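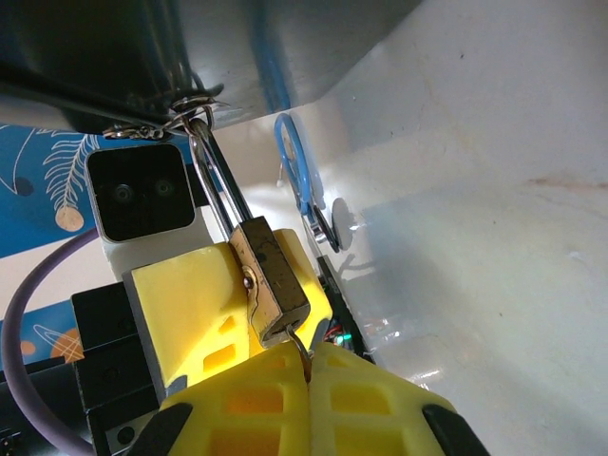
I'd been meaning to sit down with Lộc Dương for ages, mostly because I have walked past his shop in Putby with a dead lock in my pocket more times than I'd like to admit. He's been cutting keys there for years, and when I finally got in the door he put the kettle on before I'd even said what I was after.

"People reckon it's all break-ins and drama," he told me. "Mostly it's sheds. Somebody's grandad had a shed, and now they've got the shed and no key."

He keeps his old padlocks in biscuit tins under the counter (217 of them at last count, and yes, he does count them!) and he'll happily tip one out to show you. I asked which was his favourite and he went straight for a chunky little thing off a gate in Gruklow. It cost him 50 cents at a garage sale and it took him a whole weekend in March to get it open.

"I didn't want to cut it," he said. "Any mug can cut it. I sat on the back step with my picks and the cricket on, and my wife stopped asking when I was coming in."

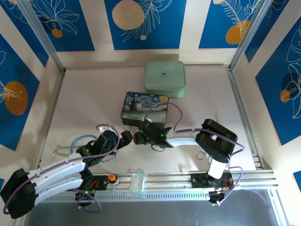 He learned the trade from Milan De Graaf, who ran the shop before him and had firm views about oil. "Never in the keyway! Milan would go crook at you. Graphite, a tiny puff, then work the key in and out. I still hear him when I see a customer with a can in their hand."

I confessed to the can in my own garage. Lộc just looked at me for a bit.

We got talking about spare keys after that, and where people hide them, and he wouldn't tell me the worst spot he'd ever seen in case the owners read this. He did say to stop using the pot plant. Mine's been moved.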